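Vullent Task Chair with Headrest
Owner's Guide, Section 5: Setting Up, Adjusting and Placing the Chair

This section applies to the Vullent mesh-back chair with separate headrest. It assumes that the base, casters and gas lift have already been put together as shown in Section 4. If the seat wobbles on the lift, go back to Section 4 and seat the cylinder again before going on.

5.1 Before you start

Choose a level spot with enough space to turn the chair through a full circle. Keep the packing until all adjustments are done. The hex key is taped to the underside of the carton lid.

CAUTION: Do not stand or kneel on the seat at any stage.

5.2 Fitting the headrest

1. Stand the chair on its casters with the back facing you.
2. Slide the headrest stem into the slot at the top of the back frame. The curved side of the headrest faces the seat.
3. Hand-tighten the 2 screws, then give each a quarter turn with the hex key.
4. Sit down and have the headrest moved until it meets the back of your head, above the neck.

The headrest is a separate part from the backrest and adjusts by itself. The nearer of the two chairs by the windows has a mesh back, headrest and armrests like those covered in this section.

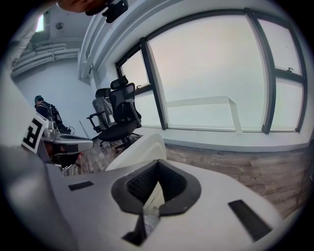 5.3 Adjusting seat height

1. Sit well back with both feet on the floor.
2. Lift the right-hand lever and let the seat drop under your weight. To raise the seat, take your weight off it while holding the lever up.
3. Release the lever when your thighs are level.
4. Check the armrests. Your elbows should rest on them without lifting your shoulders.

NOTE: The lever works only when pulled straight up. Pulling it outward unlocks the tilt (see 5.4).

5.4 Tilt and tension

Pull the lever outward to free the back. Push it in to lock. The tension knob is under the front of the seat. Turn it toward the plus sign for more resistance. A new knob is stiff, and it may take several full turns before you feel a change.

Do not adjust the knob while leaning back.

5.5 Using a cover

A cloth cover may be draped over the backrest. Onance covers in the tall size fit with the headrest on; the standard size fits only with it removed.

1. Pull the cover down from the top, seam to the rear.
2. Keep the lower edge clear of the tilt lever.
3. Leave the armrests uncovered so that their height buttons can be reached.

Covers can be machine washed cold. Do not iron. The mesh underneath should be vacuumed with a soft brush, and spills wiped with a damp cloth.

5.6 Placing the chair on a plank floor

The casters supplied are the hard type, meant for carpet. For wood, laminate or vinyl planks, order the Pyo soft-tread set. Each set has 5 casters, and all of them must be changed at once. Mixed casters make the chair pull to one side.

1. Sweep the floor. Grit caught in a tread will mark the surface.
2. Move loose cables out of the rolling area. Run them along the wall and fasten them there. Coiled slack and power adapters should go under the desk.
3. Keep power strips off the open floor where feet and casters pass.
4. Roll the chair slowly in each direction and listen for clicking.

Push the chair back against the desk when it is not in use, and leave bags outside the rolling area.

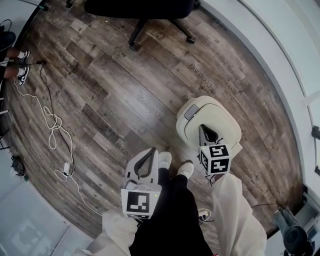
If the planks have a rough or rustic grain, the casters will be louder than on a smooth floor. A Karenum chair mat, 69 inches on the long side, covers enough area for one chair. Lay it with the studs up on hard floors, and lift it now and then to clean underneath.

5.7 Routine checks

Every few months, turn the chair on its side and look over the base. Pull hair and thread from the casters. Tighten the headrest screws and the armrest bolts. If the seat sinks while you are sitting on it, stop using the chair and see Section 7, Replacing the Gas Lift.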